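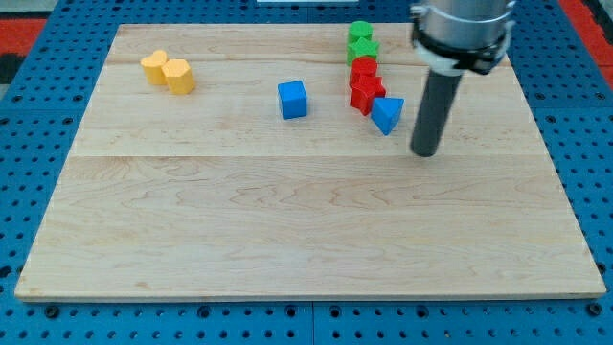 Last updated: June

Print this page | E-mail this to a friend

Home by eight with a headache behind the left eye, the same one I had after the tax seminar. I'm writing this down tonight because Tamsin Kingi is going to ask me next week what I thought, and by then I will have softened it into something polite.

So. Pushing blocks. That was the day. Yellow heart, blue cube, a green star, a red star, some others, and an arm that nudges them over a maple board until they end up where somebody says they should be. It doesn't pick anything up. I asked twice, because the word "gripper" kept coming up and I figured a gripper grips. This one has a long gray finger and it pokes. Tamsin says poking is harder than it looks, and I will give her that, having now done it for most of a day and been bad at it for most of that time.

I should back up, since I'll forget how I got roped in. Clirden pays people off the street to drive the arm. They don't want engineers for it. Tamsin told me on the phone that engineers drive it too neatly and then the robot only learns neat. I said that was the first sensible thing I'd heard about the place. She laughed, but she also wrote it down, or I heard typing anyway.

The drive out to Nirkcombe took longer than it should have because of the bridge. Parked behind the building next to the propane tanks. Signed three forms, one of which said I understood that my "motions" belonged to them. I asked what that meant and the young man at the desk said it meant the recordings. Fine. They can have them. I've been giving my motions away for free my whole life.

Two ways of doing it. In the morning you take hold of the arm itself and move it around like you're teaching somebody to waltz who doesn't want to waltz. They call that hand guiding. The arm goes slack when you squeeze a switch and stiff when you let go, and there's a half second in between where you don't know which one you've got. My wrist hurts. In the afternoon you sit in a chair with a controller and do it from there, and the arm copies you a little late. Not very late. Late enough that I pushed the blue triangle past where I wanted it over and over, and each time I thought, now I've got the feel of it, and I hadn't.

Gizella Hegedűs was in the next chair and she was good. She used to run a crane at the container yard and she said it was the same thing: you stop before you want to stop. She said this kindly. I tried stopping before I wanted to stop and the triangle stayed where it was and the finger hung there next to it doing nothing, and the recording went in like that.

This is my problem with it. Everything goes in. I asked the shift lead, Bolger (first name or last, never found out), what happens to the bad ones. He said the bad ones get tagged. I asked who tags them. He said we do. There's a pedal - left for good, right for bad. So I'm the pupil and the teacher and the one marking the papers, on my first day, for an hourly rate. I said that to him, and he said "it washes out in volume." I've heard that sentence before, about other things, from other men with lanyards, and it did not always wash out.

The number on the wall at lunch was 993. That's pushes logged for the whole room since they moved to the new table. The one underneath, in smaller digits, was 782, and that's how many got the left pedal. Bolger was pleased with this. I asked him how many of those he'd watched himself and he said it wasn't his job to watch them. I ate my sandwich. I will say it was a decent lunch room, with a window that opens.

Now the instructions. A voice comes on in the headset and says something like "push the blue cube next to the yellow hexagon," and you do it, or you do what you take it to mean. Next to on which side? Touching? I left a gap the width of my thumb and pedaled left. Gizella would have shoved it right up against the hexagon and pedaled left as well. So the machine has it from me that next to means a gap, and from her that next to means contact, and I'd like someone to explain to me what it has learned. I put this to Tamsin in the hallway. She said it learns that both are okay. I said, are both okay? She said it depends what the customer wants. There it is, I thought.

I don't want to be unfair. Writing this now with my shoes off, I can see I went in wanting to catch them out. There were stretches in the middle of the afternoon when I forgot about that and just drove. There's something pleasant about bringing the finger down behind a star and finding the notch between two points so it doesn't spin off. The cylinders are awful. You push dead center or they slide off to the side, and you end up chasing one over the board like a pea on a plate. The cube is the easy one. Everybody likes the cube. I noticed I was slow on the ones with the heart, because of the curve, and I started dreading the voice saying "heart."

Then at three o'clock they ran the thing by itself for us. Tamsin came in for it and so did two people from upstairs. They call the program Gornel, which sounds like something you'd take for your stomach. Bolger typed the instruction, push the red star away from the red cylinder, and we all stood there with our arms folded. The arm went over. It waited. It came down behind the star a little crooked and pushed, and the star moved off, and there was some clapping.

I clapped too. But I was watching the little stall before it came down, and I know that stall. That's what I do. That's me not being sure which side I'm on, squeezing the controller and thinking about it. I asked Tamsin whether that pause came from us and she said it could be, or it could be the computer catching up, they hadn't separated the two. So she doesn't know. It may be thinking, or it may be doing an impression of a tired woman from the south side with a bad wrist, and the people who built it can't say which.

Second try, different words. Bolger let Gizella pick, and she said, push the yellow heart toward the blue cube. The arm went for the hexagon, the other yellow one. It pushed that very nicely, toward the cube, and stopped. One of the upstairs people said "close!" Close to what? If I ask for salt and you pass me sugar, the color's right. I said so. Maybe louder than I meant to. Gizella snorted.

They ran it more after that and I'll be fair again, it got more right than wrong, and it did one of the cylinders better than I can. I did not see anybody write down the hexagon business. Somebody may have later.

What I can't get past is the brochure. There's a stack of them by the sign-in desk and I took one, it's on the table here next to my tea. It says "teach any task in an afternoon." I had an afternoon. I had a morning too. Gizella had both, and she has hands like a surgeon, and there's a whole room of chairs going all week. One push at a time, a few seconds each, with breaks because your eyes go. That's what "show it once" looks like from the chair. Tamsin admitted the brochure was written before she started. She also admitted it's being reprinted.

And it's a board with eight blocks on it. Same board, same blocks, same lamps overhead. I asked what happens if you swap the board for a tablecloth. Bolger said that's phase two. I asked what happens if a block is on its side. Also phase two. A lot of people are going to be living in phase two.

My own tally for the day, from the slip they give you on the way out: 100 by hand in the morning, which was the quota and they hold you to it, and 288 on the controller. I pedaled right on more of them than anybody else in the room, the slip says so, there's a little bar chart. Bolger asked if I could be "more generous." I told him I'd think about it, and I've thought about it, and no. If the push was bad I'm going to say it was bad. It's the only part of the whole arrangement I'm confident I'm doing properly.

Gizella gave me a lift as far as the car, meaning she walked me to it under her umbrella. She's going back and wants to try for the evening rate. I asked if it bothered her, teaching a thing to do what she used to get paid for, and she said it pushes blocks, call her when it lifts a container in wind. Then she told me to ice the wrist.

I've said I'll do two more days. The money's all right and I want to see whether they fix the heart. Peas are on the wrist now, wrapped in a dish towel, dripping on the brochure. Must ask about gloves - that switch has an edge to it. Also must ring the dentist, which I was meant to do today at lunch and forgot on account of arguing.

Print this page | E-mail this to a friend

4 comments | 11 shares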